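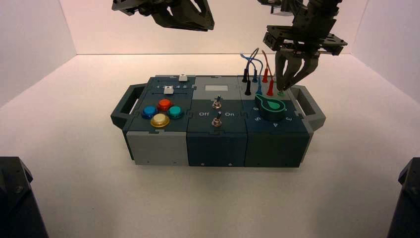
Wanting Guo, Obadia Temba, Marama Doolan
Enitberg Laboratory, Grerkerholm

4. Comparing the two finger sets

Fig. 3. The task board between the two arms, with the right gripper at the green probe tip.

We ran the same board with two sets of fingers, the stock pair and the narrower Lenik pair, and changed nothing else apart from our expectations. Each set was given 385 attempts across the four round buttons, the toggle switches, the dial and the probe. Controller gains were fixed in April and left alone, despite temptation.

The buttons told us very little. Any object stiff enough to be bolted to a wrist can press a large domed button, and both sets did so with what we can only call dignity. The toggles were less forgiving. The stock fingers often pushed the lever sideways and then waited, apparently for praise.

The probe (Fig. 3) is where the sets parted company. It sits beside the red plugs, at the right end of the cluster, and a wide finger has to come in almost vertically to miss its neighbours. The Lenik pair managed a clean grasp in 50 more attempts than the stock pair. Most of its remaining failures were slips during lifting, which we put down to the smooth pads.

The dial gave the opposite result. Narrow fingers held the pointer well but twisted off it past the numeral 4, and the stock pair won comfortably. We had already ordered more Lenik fingers by then.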